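Home Syllabus Notes Readings Problem Sets Contact
Search this site Enter keywords Go

Notes for Meeting 6: Color in Rooms, or Why the Paint Chip Lied to You
Instructor: Zineb Chraibi 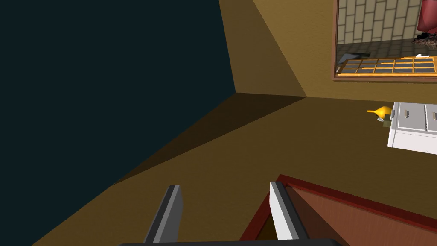
1. Where we left off

Last meeting we got as far as cones and rods and I ran out of time just as it was getting good. Quick recap. Your eye has three kinds of cones, each sensitive to a wide, overlapping band of wavelengths. Everything you know about the color of a wall has been squeezed down to three signals per patch of retina. Two lights with completely different spectra can give the same three signals, and then they look identical. Such pairs are called metamers, and I love them. Two fabrics can match perfectly under the store lights and fight each other in your living room, and no one has made a mistake!

The light that reaches your eye from a surface is the product of two things: what the lamp or sky sends out, and what fraction of it the surface sends back at each wavelength. Your eye only gets the product. It never gets the two parts separately. Keep that in mind, since almost everything below is a consequence of it.

2. Constancy

If the eye only gets the product, a white shirt ought to look orange under a household bulb and blue in open shade. Put a camera on a fixed daylight setting and that is very nearly what it records. But you carry the shirt through the door and it just stays white. This is color constancy, and it's one of the great quiet achievements of the visual system.

Three things help:

- Adaptation. Cones that are getting a lot of signal turn their gain down. Part of this is fast and part takes a minute or more. (Try wearing a pair of yellow ski goggles on the walk home and notice when you stop noticing.)
- Contrast with neighbors. The ratio of light between two touching surfaces changes very little when the lamp changes. Ratios are sturdy.
- Knowledge of layout. Where two walls of the same paint meet at a corner, one usually gets more light than the other. You read two shades and one paint. The plane looks turned, and the difference gets charged to the lighting.

The third one is where people argue. Khadija Saber asked after class whether a folded card would do the same thing, and yes, beautifully. The old demonstration is Mach's: fold a white card down the middle, stand it up like a tent or an open book, light it from one side, and close one eye. Stare until it flips inside out. When it does, the shaded half suddenly looks painted gray, or even seems to glow a bit. The light reaching your eye hasn't changed at all. Please do this at home. It takes some people a few minutes to get the flip, so be patient with it.

3. Light that bounces

Walls light each other. A yellow wall throws yellow light on its neighbor, and that neighbor, if it's also yellow, sends back light that has now been filtered twice. Filtered twice means more saturated. Inside corners of strongly colored rooms are therefore richer than the middle of the wall, and this is the big reason a small chip misleads you. The chip in your hand is surrounded by store. The paint on your wall is surrounded by itself.

Let's put numbers on it. Say a paint reflects 74 percent of long-wavelength light and 45 percent of short-wavelength light. After one bounce the ratio of long to short is 0.74 / 0.45, or 1.64. After 2 bounces we multiply again: 0.548 / 0.203, or 2.70. Look how fast that grows! The second bounce carries less light overall, so the final mix on the wall sits between the two, but it always sits on the more colorful side of the chip.

White rooms do this too, only gently. Nearly neutral paint stays nearly neutral through many bounces, and a white room with a red rug will have a faint pink ceiling on a sunny day. Youssra El Sherbiny lived for years with what she believed was a pink ceiling, and found out when the rug went to the cleaner.

4. Shadows have color

A shadow is a place where one light is blocked and the others still arrive. Outdoors at noon the sun is blocked and the blue sky is not, so the shadow is bluish. Indoors the fill light mostly comes off walls and floor, so a shadow on a wooden floor in an ocher room tends toward brown. Painters worked this out long before anyone had a spectrometer. When you paint a shadow with plain black mixed in, it looks like soot, and now you know why.

Colored shadows are easiest to see with two lamps. Use one warm bulb and one cool one, a pencil, and a sheet of white paper. You get two shadows, one bluish and one orange, and where they overlap it's simply dark. We'll do this together at the start of next meeting with the Turkitz lamps.

5. The Pretthorpe hallway

Magnus Chisholm painted one hallway at Pretthorpe three times before he was happy, and he has let me use his notes. First coat: a chip called Sung, a soft mustard that looked calm in the hand. On four walls in a narrow space it went nearly orange by evening. Second coat: the same hue, lighter. Better at noon, still heavy under the lamps. Third coat: a grayed version that looked dull, almost dirty, on the chip. On the walls it looks just like the first chip did in his hand. I find this completely delightful. He arrived at the color by picking a different one.

His rule afterward was to paint a large board on both sides of a fold, stand it in the corner, and look at it in the morning and after dark. A folded board gives you the bounce, and a flat one doesn't.

6. For next time

Read the Sterkomum chapter on surface reflectance, skipping the section on gloss. Purificación Garrido is lending us her swatch books, so bring clean hands.

Exercise A. Repeat the calculation in section 3 for a paint that reflects 74 percent of long and 55 percent of short wavelengths. Compare the two-bounce ratios and write a sentence or two on which paint you would trust more in a small room.

Exercise B. Find one inside corner where you live. Look at it through a rolled-up sheet of paper, first one wall and then the other, so that you can't see the crease. Write down the color names you would give each patch. Then lower the tube and write down the name you'd give the paint.

Exercise C (optional, fun). Photograph the Mach card before and after the flip. Bring both prints and we'll see whether anyone can tell which is which.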